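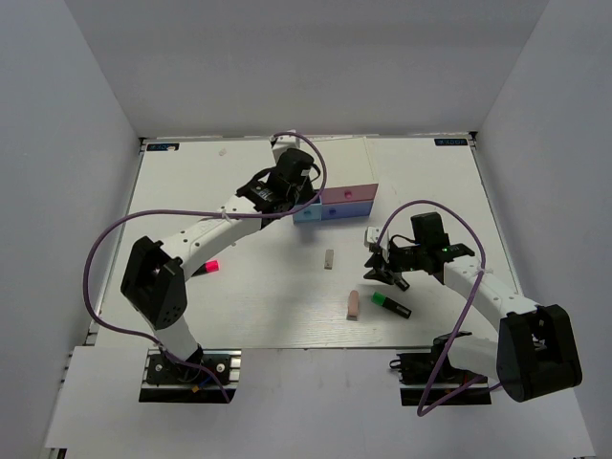 Nindby Supply Cooperative
Workplace Automation Meeting, Tolwood Site
Minutes, November

Chair: Ha-rang Min
Minutes taken by: Imad Kassab
The meeting opened at 2:10 p.m. A quorum was present.

1. Minutes of the previous meeting
Approved with one correction. Under item 4, "night shift" should read "late shift."

2. Sorting and put-away trial
Ms. Min reported on the two-arm station in the small goods room. The trial covers desk supplies, chiefly markers and erasers, which are to be picked up from the tabletop and put away in a small drawer unit. During the reporting period the station attempted 424 put-aways, of which 112 required an employee to step in. Most of these concerned drawers that had not been fully opened before the item was released. Markers lying close to an arm's own base were the next most frequent cause.

Members asked whether the figure of 112 included stops made by staff as a precaution. Ms. Min confirmed that it did. It was agreed that precautionary stops would be listed separately in the next report and that no employee would be asked to justify one.

3. Effect on duties
Mr. Kassab presented the results of the staff questionnaire, to which 53 employees replied. The main concern was the loss of seated work. Small goods sorting has been used for years as a lighter assignment for employees returning from injury, and several replies asked what would take its place.

Management stated that no position would be removed during the trial. The employee side asked that this be recorded and requested the same assurance in writing for the period after the trial. Management will respond at the next meeting.

It was noted that station attendants currently receive the sorter rate although they also reset the arms and keep the fault log. The employee side proposed a separate grade. Referred to the pay review.

4. Training
Eight employees have completed the attendant course given by Nornix. Late shift has no trained attendant, and the station will remain off during those hours until it does. A second course will be requested. Time spent in training is to be paid at the normal rate, including travel to the Yang building.

5. Work area
A member asked whether the cables could be kept from hanging past the near side of the table, where attendants stand. Ms. Min will raise the matter with Nornix.

6. Other business
The break room schedule was deferred.

Actions
Precautionary stops to be reported separately: H. Min
Written response on positions after the trial: Management
Proposal for lighter assignments: I. Kassab
Request for second attendant course: H. Min

The meeting closed at 3:25 p.m.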